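Notebook, Etthorpe office
October 2, 2026
Entry by Carola Nolte

Caucus chair election, coding of member statements. Picking up where Merike left off before her leave.

Started the morning with the member statement archive. The full pull is now 1787 documents: press releases, floor remarks, newsletters to constituents, and a few op-eds that were reposted on member websites. Merike had flagged the op-eds as a separate type and I have kept them that way. The date field is clean except for a batch from the Cerkberg county delegation, where the posting date was written over when they moved to a new site. For those I used the date in the body text if there was one, and left the field blank if not. Do not fill the blanks from the server date. It is wrong for every one of them.

Question for this round is still the one from the August meeting: when a regional caucus picks a new chair, do the other members start talking about the chair's issues, or do they keep on with their own? Rungnapa's view is that they mostly keep on with their own and only the joint letters change. Nighat thinks committee assignments explain most of it. I have no strong opinion yet.

Coding rules as of today, copied here so they are in one place:

An item counts as a leadership statement only if it names the chair or the vice chair by office. Using the name alone is not enough, as several of them also sit on the budget committee and are quoted in that role.

Joint letters are coded once, under the caucus, with the signers in a separate column. The old sheet had some of them entered once per signer, and that is why the small business category looked so large in the first draft.

Statements in two languages are one item. Read the English first, then check the Spanish for anything added. In the Després statements the Spanish version is often longer and has a paragraph on housing that the English leaves out. Code the housing paragraph and put "ES only" in the notes.

Agenda items go in the order they appear in the statement. Do not rank them by length.
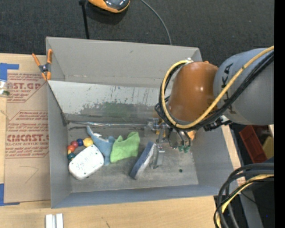

After lunch Nighat and I double coded a sample of 92 items without looking at each other's sheets. Agreement on the main topic was good. Agreement on tone was poor, and nearly all of the trouble was between "neutral" and "supportive." A member who says she "looks forward to working with" the new chair is being polite, and I had put those down as neutral. Nighat had them as supportive. We went through them together and settled on neutral unless the statement also backs a particular bill or position. I have changed my sheet. She will change hers on Monday, and then both go to Kirsten.

The immigration and workforce categories still overlap too much. A statement on seasonal visas can go in either one. For now: workforce if the main subject is employers or wages, immigration if it is status or processing. Rungnapa wants a combined code. I would prefer to hold off until the next sample, as a combined code would mean going back over everything Merike did.

Software. The Lunus import failed twice on accented characters and then went through on the third try after I saved the file as UTF-8. Names are now correct in the member table. They are still broken in the signer column, which is built from the older export. Needs a rebuild before anyone runs counts by signer. Until then do not trust any figure that groups by member for joint letters.

Call with Kirsten at 4. She wants the short memo to cover the vote itself as well as the agenda. I told her we only have the vote totals for the last 2 chair elections. The earlier ones were by acclamation or the minutes do not say. She is fine with that as long as the memo states it plainly. She also asked whether we can say anything about how long the contested races took. We can't. The minutes give the result and the adjournment time, nothing in between.

She does not want the word "bloc" anywhere in the memo. Agreed.

Open items:
Rebuild signer column (me)
Tone changes on the sample (Nighat)
Write to the Cerkberg clerk for original posting dates (Rungnapa)
Find the missing page of the Després minutes, may be in Merike's paper folder
Vice chair statements, 3 members still not pulled

Backup of today's sheet is on the shared drive under my initials. The version without initials is the old one and should not be edited.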